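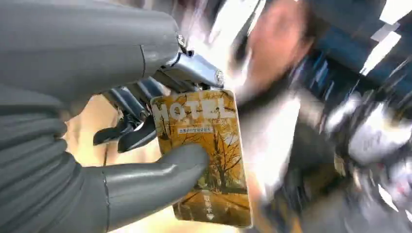
Fig. 1. Wrist camera view during a card grasp: thumb on the front face, fingers behind.

Session 6: Knowing when you are holding something

Read before the lab: the Resumeo notes, sections 2 and 3. Section 4 is optional and reads like it.

Last time we treated grasping as a problem of where to put the fingers. Today we take up what happens afterwards, when the hand has closed and the controller must decide whether there is anything in it. With a mug this is easy. With a card it is a small misery, as a card is so thin that the finger joints stop in nearly the same place whether it is there or not.

The usual approach is to look. Look at Fig. 1 and ask what a camera at the wrist can count on. The card is sharp enough that MOTEL can be read straight off it. The face and most of the room behind it are smeared. A person sees at once what is near and what is held. A network trained on tidy pictures sees a great many edges and picks the ones it likes.

The method

Fragkou's idea is to make the smear do some of the work. If the hand moves and the card is held, the card stays more or less put in the wrist view while the background slides about. So:

1. Close the hand.
2. Move the wrist a little, on purpose.
3. Compare sharpness near the thumb tip with sharpness everywhere else.
4. If the patch by the thumb stays crisp and the rest does not, call it held.

He calls this the Zou test, after the street where he thought of it. We are stuck with the name.

What it bought us

The trial set was 700 grasps on the Kadberg bench, with 24 different cards. Joint position alone gave the wrong answer in almost a third of them. The Zou test got that down to 15 wrong calls in all. Most of those were pale cards with very little printed on them, where there is nothing to be sharp about. A busy card with big lettering is a gift, so be suspicious of any paper that tests only on those.

Two warnings. First, the hand is also fixed relative to the camera, so the fingers stay crisp too, and if you forget to mask them out you will detect a perfect grasp every time. Two groups managed this in January and were very pleased with their results. Secondly, a still hand in a still room tells you nothing. Do not skip step 2.

For the lab

Run the test on the Unia recordings (1000 short clips, labels included). Plot your threshold against both kinds of mistake, missed cards and imagined ones. Say which you would rather have, and for what job. "It depends" earns no marks unless you say on what.

Questions to Apostolos Fragkou, preferably before the night it is due.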